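Office Technology and Workspace Practice
Unit 6 handout: Cables, power and the shared desk
Instructor: Dilani Pathirana
Lab assistant: Kamrul Sivakumar

Read this before the practical session. Bring a pencil, a roll of masking tape and the Plirnis worksheet from Unit 5. Scissors and hook-and-loop ties are in the cabinet by the door of room 108.

6.1 Why we spend a session on cables

Most help calls from a shared office are about something that has come unplugged. A monitor shows no signal, a keyboard stops responding, a laptop turns out to have been running on battery all morning. The person who takes the call often spends longer tracing a cable than fixing the fault. A desk where each cable can be followed by eye from one end to the other saves that time.

Tidy does not mean hidden. Cables stuffed into a box behind the desk look fine and are just as hard to trace as cables lying loose.

6.2 Terms used in this unit

Run: the path a cable takes from one device to another, or from a device to an outlet.
Slack: the extra length left in a run so that a device can be moved or turned.
Strip: a power strip with several outlets on one cord.
Drop: the part of a run that hangs between the desk surface and the floor.
Bundle: two or more runs tied together along the same path.

6.3 Power strips

Keep the strip where you can reach the switch, if it has one, without moving equipment. Along the back edge of the desk is usually best. A strip lying at an angle across the work surface takes up writing space and invites other cables to cross it.

Do not plug one strip into another. Do not put heaters, kettles or fans on a strip that feeds computers. Check the rating on the label and add up the loads before you plug anything in. In the worked problem from last unit, the total came to 313 watts, well under the limit on that strip. A single space heater can go over 1,000 watts by itself.

6.4 Order of work

1. Save open files and shut down every device on the desk.
2. Sketch the desk from above. Draw each device as a box and the strip as a long rectangle.
3. Label both ends of each cable with tape. Use the same code at both ends (M1 for the first monitor, K1 for the keyboard, and so on).
4. Switch off at the wall, then unplug. Pull on the plug and leave the cord alone.
5. Wipe down the desk and place the strip.
6. Put the monitors back first, then the keyboard, then the laptop.
7. Lay the runs one at a time. Power goes to one side and signal to the other where the desk allows it.
8. Tie the bundles loosely. Leave enough slack for each monitor to turn.
9. Power up and test each device against your sketch.

6.5 Desk for discussion

Several screens share this white desk with a keyboard and a power strip. Thin black cables loop forward from the back, and some are plugged into the strip or run past it. Using the terms in 6.2, mark where you would place the strip and which runs you would bundle.
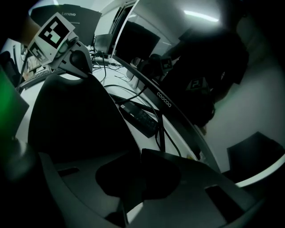 6.6 To hand in

One sketch before, one sketch after, and the list of label codes. Work in groups of 2.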